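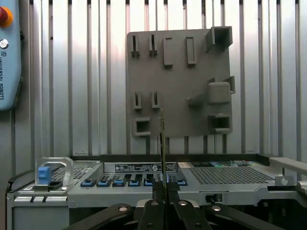

A thin card, seen from its edge, in front of a gray board on a ribbed metal wall.

How do doctors test a new medicine?

Before a new medicine can be sold, doctors have to find out two things. Does it work? And is it safe? The way they do this is called a clinical trial.

First, scientists study the medicine in a lab. If it looks promising, a small group of people tries it. There might be only 20 people in this group. Doctors start with a low dose and check for problems, such as headaches or an upset stomach. Problems like these are called side effects.

Later trials are bigger. One may have 2,000 people in it, from lots of different towns. They are split into 2 groups by chance, a bit like flipping a coin. One group gets the new medicine. The other may get a placebo – a pill that looks the same but has no medicine in it.

Why use a pill with nothing in it? Sometimes people feel better just from being looked after, or their illness goes away by itself. Comparing the groups shows what the medicine really did.

Often the doctors don't know who got which pill until the end. This is called a blind trial.

Can children take part? Yes, in some trials. A parent or guardian has to agree, and children who are old enough are asked too. Anyone can stop at any time.

Words to know
Dose: how much medicine you take
Placebo: a pretend medicine
Side effect: an extra thing a medicine does that you don't want

Written by Cheuk-hei Kao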